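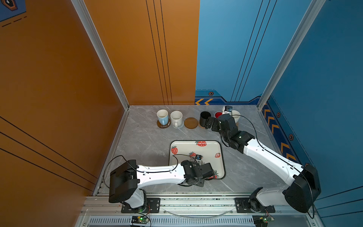 Jisstead Cups and Coasters

This folder contains 485 recordings of a tabletop with mugs, cups, coasters and one square tray. The tray is white with red strawberries and a dark rim.

The coasters are not one set. Some are brown, one is pale and one is cork. Please do not use their color as a label for the cup.

Files
cups/ main recordings
extra/ 34 recordings with other cups, made in May
notes.txt remarks by Borghild Vik

Version 2 corrects the spelling of the object names. Questions go to Ebbe Aasen.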